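Cell 12, left arm drops out when it reaches across - SOLVED (mostly!)

Opened by: Iason Makris
Assigned: Sofia Zervas
Site: Bernmont, two-arm bench cell
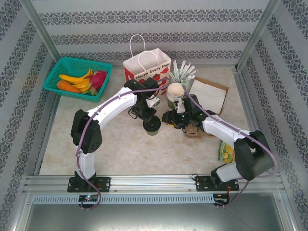 Friday, 9:10 am - Iason
Left arm lost comms again this morning, third time this week. It only goes when the elbow is well out toward the middle of the bench. Near home it will run all day. Right arm hasn't missed a beat. The controller log shows a timeout on the wrist, then all the joints hold. Power cycle brings it back every time.

9:25 am - Sofia
Ooh, I like this one. A fault that follows the pose is nearly always a cable. Can you put the arm in hold, support the forearm, and flex the purple cable by hand at the shoulder, then along the upper arm, then at the wrist? Leave the log running while you do it. Please don't swap anything yet!

10:05 am - Iason
Done. Shoulder: nothing. Upper arm: nothing. Wrist: dropped out twice, both times when I pulled the cable gently back toward the elbow. The plug looks fully home, but there's hardly any slack behind it once the arm is out.

10:20 am - Sofia
Beautiful, that's a really clear result. Christos re-dressed both cables in February when he fitted the new clips, so compare your two sides. The right one has a big loop going up over the forearm. The left one is held much closer to the upper arm, and I reckon the wrist plug is taking the load at full reach.

Try this:
1. Arm to home, power off, tag on.
2. Undo the last two clips before the wrist.
3. Feed slack up from the shoulder until the wrist can turn both ways without the cable going tight.
4. Refit the clips, snug but not pinching.
5. Reseat the plug and run the reach test, 600 cycles, slow speed first.

1:40 pm - Iason
600 cycles, no timeouts! Ran it again at normal speed and still clean. You can see the difference just watching it - the cable moves with the wrist now. I also checked the base plate bolts while I was in there and they were all tight.

1:55 pm - Sofia
Love it. Now the long one: 3000 cycles over the weekend with the usual cup and basket moves. Oriana Domínguez has the script, ask her for the version with the wrist turns left in.

2:15 pm - Oriana
Script is on the cell now. I set it to stop on the first timeout and save the log, so you won't have to scroll through a whole weekend of it.

2:30 pm - Liette Dufour
Can we please check the Heywood cell too? Same clips, same month.

2:40 pm - Sofia
Yes! Opening a separate ticket for Heywood. Leaving this one open until the 3000 is done. Spare wrist cable is on order from Brelum in case the plug has worn.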